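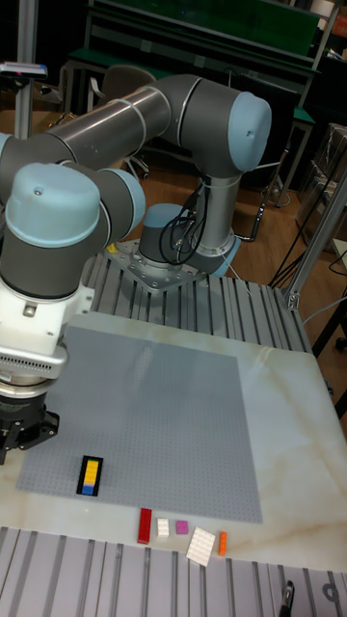 Grey baseplate, black frame with yellow and blue bricks, and the next pieces waiting in front.

Brick Table, Poltthorpe - Gallery

We use cookies to remember your settings and count visits. Accept / Manage choices

The method for laying out a small build at Poltthorpe is simple. The big grey baseplate goes flat on the marble-patterned top, and the loose pieces stay off it, in a row along the near side, until they are wanted. The black frame marks where the stack goes.

Flor Quintero set out the colours. She likes a mixed row, with long bricks beside small ones, as it makes you look before you pick up. In the next picture the row has pink, green and yellow at one end and a thin orange brick at the other, with a blue brick already seated in the black frame.

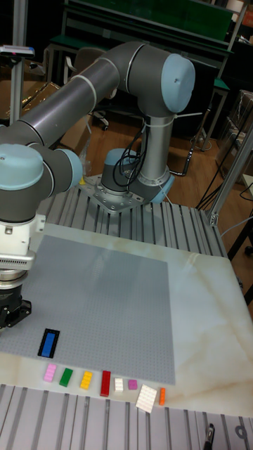

Do the bricks need washing before they are used?
Only if they are second-hand or dusty. Warm water with a drop of washing-up liquid is enough, then leave them on a towel overnight.

Our own bricks came in a mixed tub from Okoth, 2,999 pieces in all, and sorting them took longer than any build has. We ended up with 1,436 that suited the table. The rest went back in the tub - mostly wheels, hinges and bits of roof.

Most of the stacks are short. A blue brick at the bottom, pink in the middle and yellow on top is a good one to begin with, 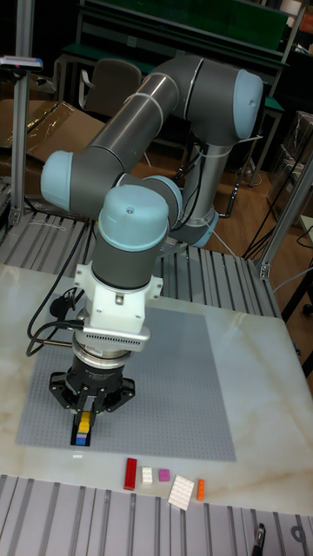 and it can be taken apart and put back in the row without much trouble. For a longer session we allow 20 minutes a build and swap the colours after every two. The sorted bricks live in Bevico trays, one colour to a tray, with the white plates kept separately as they scratch easily.

More pictures will go up when the Zastivside set is finished.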